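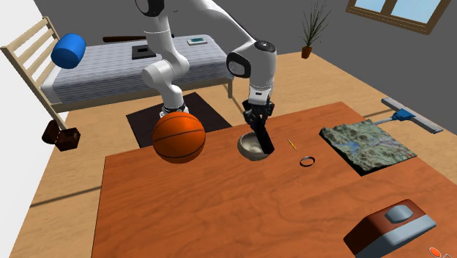

Workshop Tips: Getting a Home Robot Arm to Pick Things Up

Posted May 16, 2024

I've been building a small arm in a shared workshop since April, and it has swallowed every free evening I own. It's so much fun! We call the build Roreo, and it runs first in simulation on my laptop and then for real on the bench at Stomimham, where I rent a corner and a locker. These are the tips I keep repeating to people who stop by, so I'm writing them down.

Furnish the practice room
A bare gray floor in the simulator is fine for checking that the joints bend the right way. After that, put in a bed, a rug, a table, a plant, whatever you'd have at home. My first practice room had one cube in it, and the arm looked brilliant until I gave it a real tabletop with things on it.

Mix up the shapes
Put a ball, a bowl, a pencil and something flat on the same table. Each one asks a different question of a two-finger gripper. A basketball is too wide for most small grippers, so treat it as something to steer around. A pencil wants the fingers square across its length. A thin ring lying flat is the hardest thing I've tried so far (I still drop it more than I'd like).

Bowls: go for the rim
Come straight down with one finger inside the rim and one outside, then close slowly. Trying to hug a whole bowl from the outside needs a huge opening and usually shoves it across the table. If the bowl tips as it lifts, grip lower on the wall or slow the lift down. On the real bench I stick thin rubber on the fingertips and it helps a lot.

Watch the elbow
Everybody stares at the fingertips. Meanwhile the elbow is swinging down toward whatever is sitting beside the target! Run the move at quarter speed and look only at the elbow, all the way in and all the way back. If it comes close to something tall, add a waypoint higher up and let the arm drop in from there.

Check that things are resting properly
Simulated objects can end up hovering a hair above a surface or sunk into it. Let the physics settle for a second before the arm moves, and turn the view to a low side angle. A pillow hanging in the air won't hurt anybody, but a bowl sitting a little too high will throw off your grasp height, and you'll spend an evening blaming the gripper. Guess how I know.

Keep a log
Mine is a plain text file. One line per try: object, grip width, speed, what happened. I'm at 2,552 simulated tries now and the file is still small enough to search in a blink. Write the failures in words — "slid left," "closed too early" — so you can find them again later.

Moving to the real bench
Start with a plastic bowl. Tape an outline on the table for where it goes, clamp the arm's base down hard, and keep the stop button by your free hand. Leave yourself out of the arm's reach while it's powered, even for a quick nudge. I run at a third of the simulated speed for the first 11 tries with any new object, then bring it up a little at a time.

Cables
Leave a loose loop at each joint, and move every joint to both ends of its travel by hand, with the power off, before you tie anything down. I use the soft hook-and-loop kind of tie so I can redo them. I've redone them 6 times.

Next up is the pencil, which I want to drop into a cup. I've printed a narrower set of fingertips for it and they go on this week — if they work, I'll post the measurements along with the grip settings.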